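Is a sealed stone counter supposed to keep stains out?
Posted in Kitchen & Bath, Tue 1 November

We had our dark marble sealed in June with Clerura, 300 dollars for the product and a man who hummed. I now have a dull ring where a lemon sat overnight. Cleaning with Adudeo spray made it cleaner and just as dull. Do I reseal, or learn to love the ring?

stonecold_138

That ring is an etch. Sealer slows down oil and coffee but does nothing much about acid, a fact the brochure prints in very small type. Resealing will lock in a nice clear view of it. Get a marble polishing powder, a damp felt pad, and try a corner first. If you can feel the ring with a fingernail, call a stone shop. And stop using the spray until you've read the label for citric acid or vinegar.

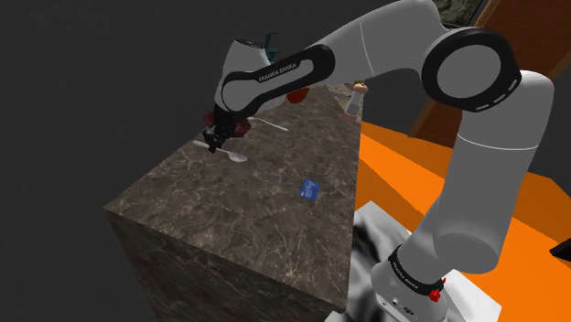
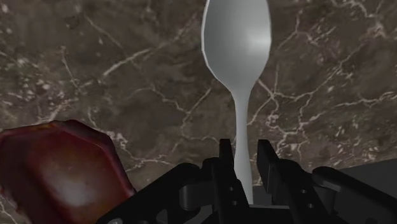
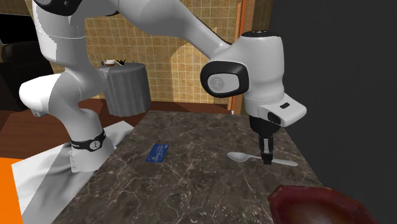 Kitchen & Bath > Countertops

Triker

I have the same counter and I put a large tray on it. Six years, no complaints from the tray.

hughes_st_kitchen

Agree with the first answer, except go slow with the powder on dark stone. I rubbed one spot for a whole ball game and ended up with a patch shinier than everything near it, so then I had two problems. Short passes, wipe, look at it sideways with a lamp. Also, water should still bead on a sealed counter. If it darkens the stone after a few minutes, reseal once the etch is fixed. I keep the lemons in a bowl now, and the bowl in the fridge.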